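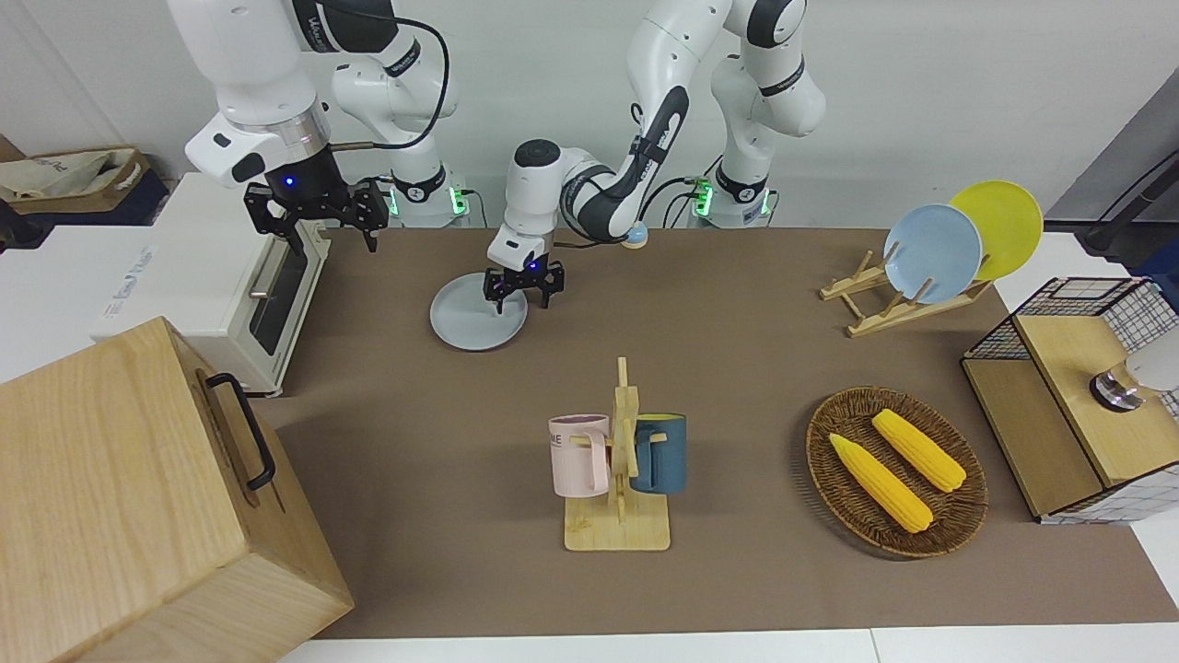
Por Golshifteh Parsa
Octubre

Colocación de platos y tazas sobre una superficie de trabajo

El procedimiento vale para encimeras o mesas estrechas sin armario superior. Se necesita un escurridor de listones, un colgador de tazas con poste y un tapete que cubra la zona de apoyo.

1. Extender el tapete a lo largo de la mesa y alisar los bordes.

2. Situar el escurridor de madera a un lado, con las ranuras accesibles desde el frente. Los platos se colocan de canto, uno por ranura: el amarillo detrás, el azul claro delante. El gris se deja plano sobre el tapete hasta el final.

3. Poner el colgador en primer término. Cada taza cuelga del asa, en su propia clavija. Con dos tazas conviene repartir el peso a ambos lados del poste; si la base cojea, nivelarla con fieltro adhesivo.

4. Reservar la bandeja redonda de mimbre para alimentos sin cortar, como las mazorcas de maíz. No apoyar en ella piezas mojadas.

5. Levantar el plato gris por el borde y pasarlo a una ranura libre.

Carga máxima del colgador Follon: 1544 g. Las tazas pesan 782 g en conjunto. Revisar las clavijas cada jueves y encolar las que giren.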